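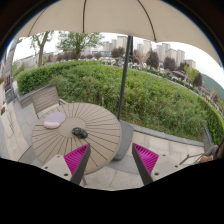

Working Outdoors: Furniture, Shade and the Desk You Carry Out With You
Handout for session 3, Everyday Ergonomics
Bronville Adult Learning Center
Notes by Nasrin Kazemi

Please read before Thursday's session and bring your answers to the exercise at the end. Spare copies are in the tray by the door, under the spare copies of session 1, which remain popular as scrap paper.

1. Where we left off

Last session was about the kitchen table as a desk. We agreed that it is too high, that the chairs were built for the length of a bowl of soup, and that most of us will go on using it anyway. Today the same problem goes outside, where it gets a nice view and a breeze and becomes harder to take seriously.

Patio furniture is made for lounging and for lunch. Lunch asks you to lean back, lean forward, reach for the salt and get up when the conversation turns to property prices. Desk work asks you to hold still with your forearms supported. A chair that is lovely for the first can be a slow punishment for the second.

2. The table

Round tables are sociable and bad for elbows. On a rectangular desk the front edge runs straight and both forearms can rest on it. On a round one the edge curves away from you on either side, so the elbows hang in the air and the shoulders quietly take over the job.

What to do about it:
Pull the chair in until your stomach nearly touches the rim. It looks silly.
Put the mouse further onto the table than you would indoors, so the forearm lies on the surface as far as possible.
Keep your work toward the side you sit on. The middle belongs to the umbrella on some models and to the fruit bowl on the rest.

Slatted tops deserve their own paragraph. A mouse reads the surface it travels over, and a table with gaps, grooves or a strong pattern gives it something confusing to read. The pointer hops. People blame the mouse, then the battery, then the software update. Slide a magazine under it before you blame anything that costs money.

3. The wrist pad

A gel pad is a place to rest between bouts of work. You are not meant to lean on it while you move. The heel of the hand should touch it, and the soft underside of the wrist should stay off. If the pad has ended up on one side of the table and the mouse in the middle, it is decoration. It may be very good decoration.

Gel also warms up in the sun. Check it with a finger before you lay an arm on it. Hacer Dönmez, who takes the evening group, keeps hers in the house until she sits down, and I have started doing the same without telling her.

4. The chair

Slatted backs let air through, which is their whole charm, and they press a row of lines into anyone who sits against them for a morning. A thin cushion behind the lower back solves this. A thick one pushes you forward to the edge of the seat and you are worse off than before.

Seat height is the other trouble. Outdoor chairs rarely adjust. If the table is too high for you, sit on something firm and put something flat under your feet. If the table is too low, go back inside.

5. Shade

An umbrella does 2 jobs for the person working under it: it keeps the sun off your head and the glare off your screen. These are seldom done at the same time. The shadow moves, and you will find yourself moving with it in small steps, dragging the chair after you, until you are sitting sideways to your own table.

A center-pole umbrella that stands through the table keeps its shade over the table around noon and gives it away to the lawn later. One on a separate base beside the table can be shifted, at least in theory. In practice the base weighs what it weighs, and most people shift the table.

Face a hedge or a wall if you can. A plain green background is restful for the eyes and keeps the brightest part of the sky out of your line of sight. With a big view in front of you, the eye has to keep adjusting between a bright skyline and a dim screen. Take the view during your breaks, where it does some good: look at the farthest thing you can find, a hill or a row of buildings, and let the eyes go slack.

Close the umbrella when you leave. I will not go into how I know this — the neighbors were very decent about it.

6. Time limits

My rule for outdoor furniture is 30 minutes, then stand up. Walk to the end of the terrace and back. Roll the shoulders. If you only notice the stiffness once you stand, the interval was too long.

7. Exercise for next time

Set up a place to work outside, or on a balcony, or by an open window with a coat on (it is December, and I am not unreasonable). Work there for one interval. Then write down:

Where your elbows were at the start and where they were at the end
How often you moved the chair, and what made you move it
Which of your things you reached for and had to stretch to get
What you would carry back indoors first

Half a page is plenty. Sketches are welcome, including bad ones.

Reading: Coetzee, chapter 2, the section on seat depth. Skip the tables at the back unless you enjoy tables.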